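Section 4. Washing Mixed Loads of Toys and Small Textiles

Applies to the Pukmont front-loading washer, all versions. Read Section 2 (Leveling and Water Supply) first.

4.1 Sorting

Empty the storage basket or bin completely before sorting. Items packed close together hide hard parts and batteries.
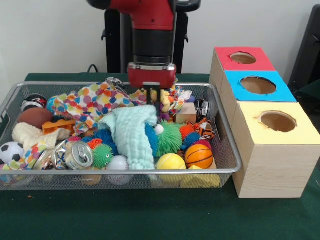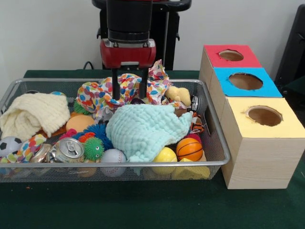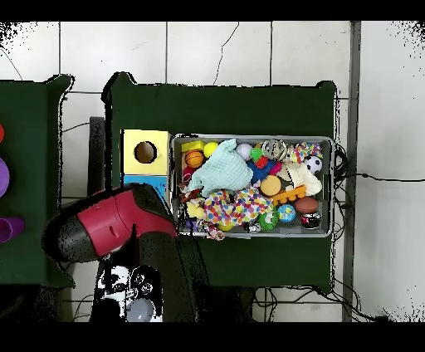

Mixed toys in storage containers.

1. Separate plush items and cloth from balls and hard plastic. Only plush and cloth go in the drum.
2. Remove battery packs and sound modules. Close the empty pockets.
3. Place items with buttons, glued eyes or loose trim in a Vundau mesh wash bag. Fill each bag halfway.
4. Wash dark and printed cloth separately the first time.

CAUTION: Do not wash foam-filled items. Wet foam can unbalance the drum during the spin.

4.2 Selecting the Cycle

1. Turn the dial to DELICATE.
2. Press TEMP until the display shows COLD.
3. Add 50 ml of liquid detergent to the left compartment. Do not use fabric softener.
4. Press START. The door locks. The cycle runs for 45 minutes.

Note: If the load is unevenly spread, the washer drains and tries the spin again. This adds roughly 13 minutes.

4.3 Drying

1. Wait for the door lock light to go out.
2. Squeeze plush items by hand. If water drips out, run SPIN ONLY once.
3. Lay items flat on a rack. Turn them once.

CAUTION: Do not tumble dry items with glued parts.

4.4 Fault Codes

Code 17: drain blocked. Clean the filter as described in Section 6.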